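13 August 2018

Monday again, and the planner still thinks the cable is a stick.

I got in before the others and reran Friday's recordings through the new branch before touching anything on the hardware. The good news is that the startup bug is gone. Both arms now load their joint limits from the same file, so the right one no longer refuses goals that the left one would accept. Cosmin had fixed it in May on his own branch and never merged it, which he admitted without much fuss when he came in. I merged it, deleted my own half of a fix, and lost an hour to the merge conflicts in the launch files.

The rest of the morning was the handover. The task for this stretch is one patch cable into one port on the switch. One arm holds the cable near the plug, the other takes it or steadies it, and then the plug goes in. Written down like that it sounds like a week of work. We are well past a week.

What I wanted to find out today was why the planner takes so long when both grippers have to be close together. I put timers around every stage and ran the same request over and over. The inverse kinematics is fine. The trajectory smoothing is fine. Almost all of the time is collision checking, and almost all of that is the two gripper meshes being tested against each other. Somebody loaded the full meshes straight from the CAD export, with every screw hole modeled. I checked the history and the somebody was me.

I swapped them for simple boxes and capsules, with the fingers kept as separate thin boxes. That took until lunch. The left gripper alone had 2,168 triangles, and the replacement is 8 shapes. Planning for a close approach dropped from a wait you notice to one you don't. Amerley wants the fingers done more carefully because the boxes stick out a bit past the real tips, and she is right that this will matter at the ports. I left a note in the config file and gave the fingers their own padding value so she can change it without rebuilding.

Ate at the desk. Read the Plundex release notes while eating. They have changed the trajectory message again and the old one is only kept for one more version. Not today.

Afternoon was perception, which is Hanane's part, but she was at Darnedham until three and had asked me to go through the port detector with the rack in place. It finds the rows of ports without trouble. They are a regular pattern with a lighter inside, and the grid fit works even when an arm hides one end of a block. The trouble is indexing. If the hidden end is the one it counts from, the whole grid slides over by one column and the detector is just as confident as before. I'd call that the worst kind of error, because nothing downstream complains. The planner gets a clean pose for the wrong port and goes there.

I added a check that compares the fitted grid to the outer edges of the switch and rejects the result if fewer than 2 edges are visible. It throws out more views than I'd like. Hanane thinks we should take the port index from an early view, before either arm moves in, and then only track it after that. I think that is the better plan and will leave my check in as a backstop.
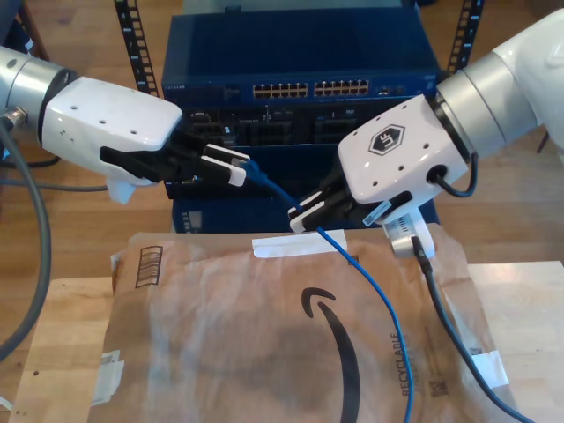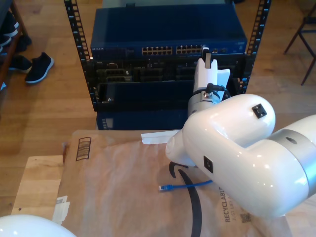
Cable work at the switch. In the first the left gripper has the cable by its end; in the second the cable is lying on the mailer and a gripper is just below the right bank of ports.

The cable pose is the other half of it. The plug is clear and very small, and the depth there is mostly holes. The blue cable is easy to segment by color, so what the code does now is follow the blue to where it stops, fit a short line to the last stretch, and call the end of that line the plug. It works when the last stretch is straight. When the cable bends close to the plug, the line points off to one side and the grasp angle goes with it. I tried fitting a curve and taking the direction at the end. Better on the bent cases, slightly worse on the straight ones, where the curve chases noise. I could pick between them by the residual, and that is what I have written, but I don't like having two methods and a threshold I chose by looking at plots.

The mailer doesn't help. The paper shines in places and the depth on it is bumpy, so the table plane comes out tilted depending on which patch of it the fit lands on. I changed the fit to use the bare wood at the side instead and the tilt went away. The mailer then comes out as a low lump on the table, and that is correct.

Ionuț came by at four to ask whether the Stanciu people could have numbers by the end of the week. I said I could give him planning times, but no success rates until the port index is settled. He asked if the planning times were good. I said they were good since lunch.

Talked to Amanuel on the phone after that about the controller for the last part of the insertion. His view is that we should stop trying to get the pose perfect, come in slightly low, and let the force loop search upward in a small pattern until the plug finds the opening. I agree in principle. My worry is that the grip on the plug is not rigid. The pads give a little, and the search may only rock the plug in the fingers. He says to log the finger width during the search and we will see it if that happens. The logger doesn't record finger width at the moment. It does publish it, on a topic with a name that has Fletevton in it from the old project, so I renamed the topic and then spent twenty minutes finding everything that had been listening to the old name. There were 6 places. Two of them were dashboards no one has opened in a long while and I removed those.

Left to do tomorrow: record the finger width, move the port index to the early view with Hanane, shrink the finger boxes with Amerley. Also give the second arm a retreat move that goes back along the way it came in. At present it plans a fresh path out, and with a cable hanging under it I don't want it choosing a fresh path.

Pushed everything at six thirty. The tests were still running when I left — I'll look at them from home after dinner.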